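April 17, 2026
Bench notebook, Tiretti kitchen cell
Equipment plan for the second table

Good day for this! I finally got the shopping list for table two out of my head and onto paper, and I like where it's going. The plan is still to copy table one as closely as we can, two arms over one long mat, so that anything we work out on one side carries over to the other. Arms are the big line and they're settled (Paiva quote, good through July). What's left is all the small stuff, and I'm having more fun with it than I should.

Cable management gets its own line this time. Look at the loop coming off the left of the wrist. I want shorter leads for table two, plus a bag of clips, and I'm putting down 200 dollars for the lot.

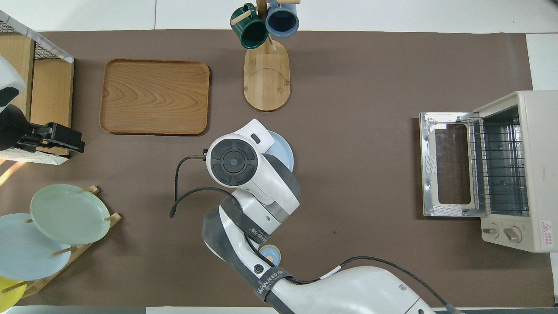

Kitchen props

Toaster oven: same type again, door that folds down flat. Love this thing as a test piece. It eats a lot of mat with the door open, so measure the mat with the door DOWN before ordering. Drinatden has them in stock.
Plates: full set in the same colors, plus spares. Ask for 11 so we have a few to break.
Mug tree, tray, plate rack: all wood, all cheap, buy the same ones.
Props total comes to 374 with shipping. Way under what I had penciled in!

Grippers

This is where I'd spend what we saved. A plate lying flat is such a nice hard case, thin rim, not much to get a finger under, and I keep coming back to it. Skidero sells softer finger pads that fit our mounts, so I'd like 2 sets, one for each table, and then compare them on the same plates.

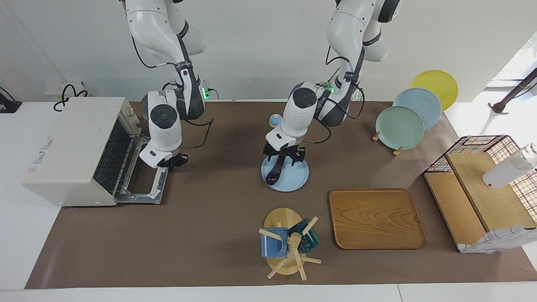 Tiretti bench notes

Still open:
Longer mat or the same one? With the oven at one end and the shelf at the other, I'd take a bit more length if the table allows.
Fixed camera mount, check whether the Paiva quote includes one. I think it doesn't.
Spare gripper. Over budget if we buy it now, fine if it waits until July.
Shelf unit: build or buy? I vote build, I have wood left.

Sending the props order first, then the pads. Table gets measured tomorrow morning.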